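Budgeting for a bin-packing cell

A bin-packing cell is a table, a pair of robot arms, and the bits and pieces that let them put boxes into a bin or take them out again. I've planned 3 of these for Sterex, so this entry leans on my own spreadsheets (and my own mistakes!).

Arms and grippers

The arms get all the attention, and they do take up most of the quote. Grippers are where I'd slow down. I always price two spare sets of fingers per cell, plus a spare cable for each arm, and I put them on the first order so they don't have to be begged for in January.

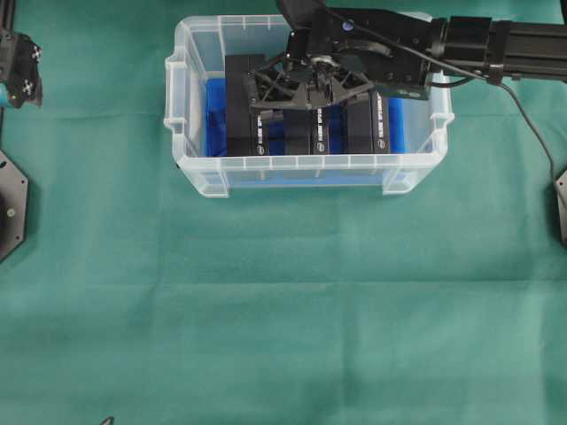
Lattice-fingered gripper over three black boxes in a clear bin, with a second gripper at left.

Work surface and bins

Cheap stuff, but people forget it! Cloth, bins, liners, and test boxes came to $825 on our Skidlow cell. Buy bins in the same model every time – a different rim height means somebody has to redo the approach path, and that's paid labor.

Planning the order

Annick Nguyen, who ran purchasing for Skidlow, split everything into 3 lines: arms, things that wear out, and setup hours. I've stuck with her layout ever since. Setup hours are the line I still get wrong. For the Melnyk cell I allowed two days and went well past that, mostly on mounting plates that didn't match our posts.

See also: gripper fingers, spare parts planning, Cosico table frames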